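Measuring Things at Home: Notes for Session 3
Nhung Ông
October 3, 2021
6 min read | 217 shares | 3 comments

Last session we got as far as the difference between weight and volume, and several of you went home annoyed. Good. Tonight is about why home cooks trust the cup, when they should stop, and what to do in a kitchen where the scale has a dead battery and the battery is a size no store carries.

1. The cup is a unit and also a cup

Most trouble with American recipes starts here. "A cup" in a cookbook is a fixed volume. "A cup" in your cabinet is whatever you drink coffee from. My aunt cooked for decades with a chipped mug from the Pratden company picnic, and her rice was excellent, because she used the same mug for the water. The ratio did the work. The mug got the credit.
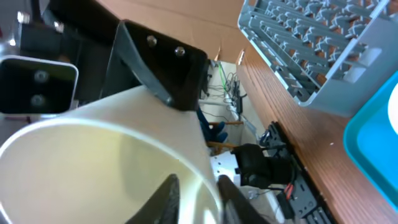 So the first rule is consistency. If you measure the rice with one thing, measure the water with the same thing. People nod at this and then go home and use a mug for one and a glass for the other. I know because they write to me.

The second rule is to level. A heaped cup of flour and a level cup of flour are different amounts, and a cup of flour packed down by someone who has had a bad day is different again. Fill, scrape the top with something straight, move on.

2. Markings, and the lack of them

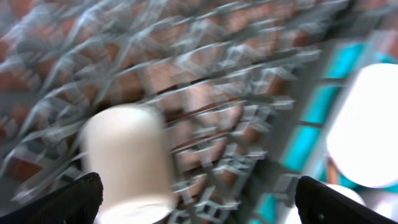 A measuring cup earns its name by repeating itself, and the printed lines are a convenience for people who share recipes. My Moroz jug lost its lines in the dishwasher one August and I kept using it out of spite. Any steady shape will do the job if you stick with it, and something as unassuming as a small off-white cylinder, the sort of thing that could be a plastic cup or a short piece of tube, can be your personal unit for life. Write down what it holds in grams, once, and tape the note inside the cabinet door. Do not trust your memory. Mine told me 233 for two years and it was thinking of a different jug.

3. Grains are not a liquid, whatever the recipe implies

Pour water and it finds its own level. Pour rice and it makes a hill, then sits there. The slope depends on the shape of the grain, how damp the day is, and how high up you were holding the bag. Long grains settle one way and short ones another, so equal cups of two kinds will not weigh the same.

Shake the cup and the level drops. You haven't lost any rice. You have lost air, and air was a surprising part of what you thought you had.

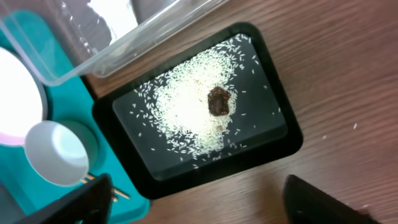 Fig. 2. White rice on a dark tray: a mound to one side, stray grains elsewhere.

For the homework, spread a cup of any dry grain on something flat, then gather it up and measure it again. Keep a table. Columns for grain, first reading, second reading, and how many you found later in your sock.

4. Sorting before you measure

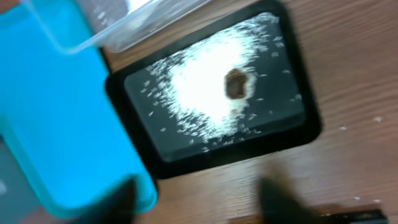 Picking over dry goods is the oldest step in the kitchen and the first one we dropped. Lentils still need it, and bulk-bin anything does too. Pale grain on a dark surface makes the job easy, and one small brown lump among white grains shows up from across the table even when the rice is pressed up against it. Now try that with brown lentils on a brown counter. Pull out what doesn't belong, then measure. The other order gives you a very accurate cup of lentils and gravel.

For next time: bring one container from home that you use without thinking. The Widis scale will be out on the side table. It drifts, so zero it between readings and don't argue with it.

Comments (3)

provton_kitchen: Did the shake test with oats and the drop was alarming. Have I been eating air since college?

Marla T.: What about brown sugar? My recipe says "packed" and my husband and I disagree on what that means.

Nhung Ông: Marla, weigh it. It's cheaper than a mediator.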